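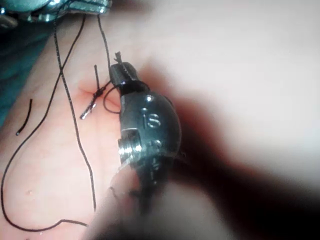
Small Mending by Hand: Thread, Knots and Getting the Thing Finished

Reading time: 13 minutes
Last updated: Tue 29 August

I used to keep a mending pile the way other people keep a savings account, adding to it faithfully and never taking anything out. It lived on the chair in the spare room, and every so often I would need the chair, and the whole lot would be moved to the bed, and then somebody would come to stay and back it all went. It took me far too long to see that most of the jobs in it were ten-minute jobs, and that what put me off was the fuss of starting (finding the needle, finding thread in something like the right colour, finding my glasses). So these are the things I do now, gathered up over a good many winters of odd socks and pillowcases, and I hope a few of them are of use to you.

Sort the pile before you sew any of it

Tip everything out on the bed and put like with like. All the missing buttons together, all the split seams together, all the hems. Then do the dark things in one sitting and the pale things in another, and you only have to thread up with one colour at a time. I was astonished how much quicker it went! Anything you find you don't want to wear even when it's mended can go straight in the rag bag, and no guilty feelings about it.

Wash things first, if they need it. A seam that's been strained often pulls a little further in the wash, and you may as well know the worst before you begin.

Cut your thread shorter than you'd like

We all want a great long piece so that we needn't thread the needle again, and we all end up with a bird's nest. From fingertips to elbow is plenty. Cut it on a slant with sharp scissors, hold the cut end close between finger and thumb so that barely any of it shows, and bring the needle down on to the thread instead of poking the thread at the needle. If you still can't see it, hold a scrap of white paper behind the eye (or dark paper, for pale thread).

Dark thread on dark cloth is the hardest of the lot, and I save that for the morning by the kitchen window. In the evenings I do my light-coloured mending and leave the school trousers well alone.

If the thread twists up on itself as you go, let the needle dangle and it will unwind on its own. A little beeswax helps too. I have had the same lump from Flistusura for so many years that it has grooves worn in it like an old doorstep -- run the thread across it once or twice, then between your fingers, and it behaves much better.

Pick a needle that suits the cloth

A thick needle in thin cotton leaves holes you'll be looking at for ever, and a thin one in denim will bend, or worse, snap. I keep three sorts threaded up and ready in an old felt pincushion: a fine one for shirts and blouses, a middling one for nearly everything, and a stout one with a big eye for coats and cushions. When a needle starts to squeak or drag it's had its day. Wrap it in sticky tape before you throw it away, please, for the sake of whoever empties the bin.

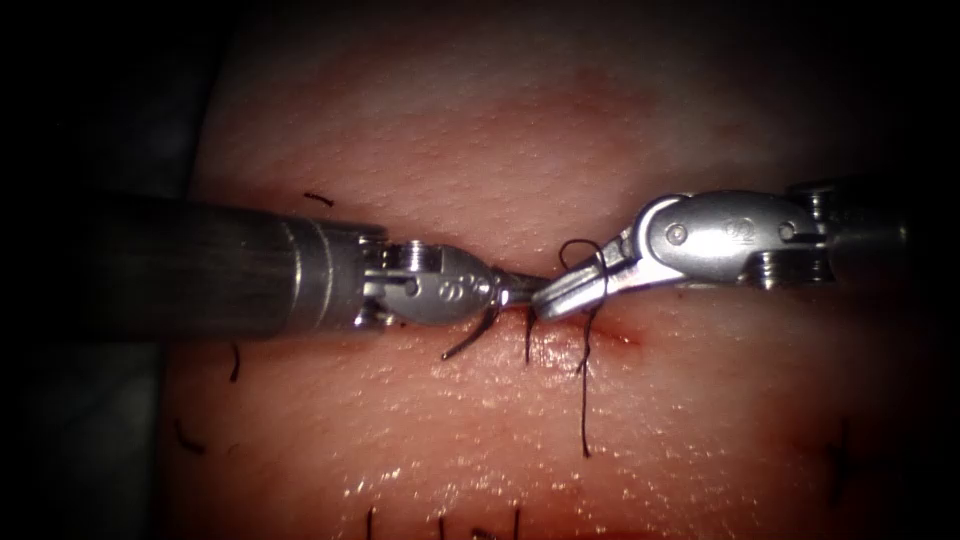

Tying off so that it stays tied

Most mending that comes undone comes undone at the end and not in the middle. When you reach the last stitch, take a tiny stitch in the same place, and before you pull it tight pass the needle through the loop. Do that twice. Then slide the needle between the two layers of cloth, bring it out a little way along, and snip. The tail is buried, it can't rub, and it has something to hold on to.

When you're joining two ends with an ordinary knot, go left over right and then right over left. If you go the same way both times you get a granny knot, and a granny knot will slip sooner or later, usually at a wedding. With slippery thread, such as nylon or anything with a shine to it, wrap the first half round twice before you pull it down. It grips while you make the second half, and you don't need to ask anybody to put a finger on it.

Pull steadily, and stop when the cloth lies flat. I was a terrible one for yanking. If the fabric puckers round the stitch then it's too tight, and it will look worse after ironing, never better.

Closing a split seam or a tear

A split seam is the kindest job in the pile, as the old stitch holes are there to show you where to go. Turn the garment inside out, pin the edges together, and begin a little before the split and finish a little after it, so that your new stitches overlap the old sound ones.

A clean tear in the middle of the cloth wants more patience. I like to hold the two edges together with one single stitch first, before sewing the rest. 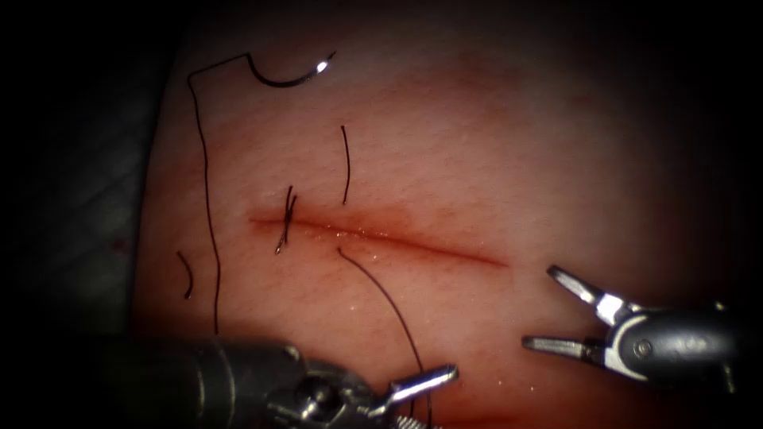
It keeps the two sides from creeping past one another, and they do creep, especially in anything with a bit of stretch. On a longer tear I'd put another in the middle and one more towards the far end, then go back and fill in between them. Don't trim away the frayed bits unless they are really wild, because you need that cloth. A piece of soft cotton tacked behind will take the strain, and an old pillowcase gives you enough for years of patches.

For cushions and stuffed toys, where you can't get to the inside, use a ladder stitch. Take a small stitch along one folded edge, cross straight over, take a small stitch along the other, and carry on like that quite loosely for an inch or so. Then draw the thread up gently and watch the gap close. I still find it very satisfying, and children love to see it done to a bear.

Buttons, very briefly

Lay a matchstick across the top of the button and sew over it. Take the matchstick out, lift the button, and wind the thread several times round underneath before you fasten off. You get a proper little shank, and the buttonhole has room to sit. On a heavy coat, sew a small flat button on the inside at the same time.

Keeping it all together

My tin is an old Clukdale biscuit tin and it stays on the shelf by the kettle, where I can't pretend not to see it. In it go the small scissors, the wax, the pincushion, a tape measure, and reels of black, white, grey, navy and a sort of porridge colour that disappears against nearly everything. I gave the tin a proper clear-out back in May and found two thimbles and a key to a shed we no longer have.

The spare buttons that come with new shirts go in a jam jar. Put them in there on the day you cut the labels off, and do wash the jar properly first -- mine smelled of pickle for a year.

Enjoyed this page? Sign up for the Gristberg Household newsletter and have new tips sent to your inbox. You can unsubscribe at any time.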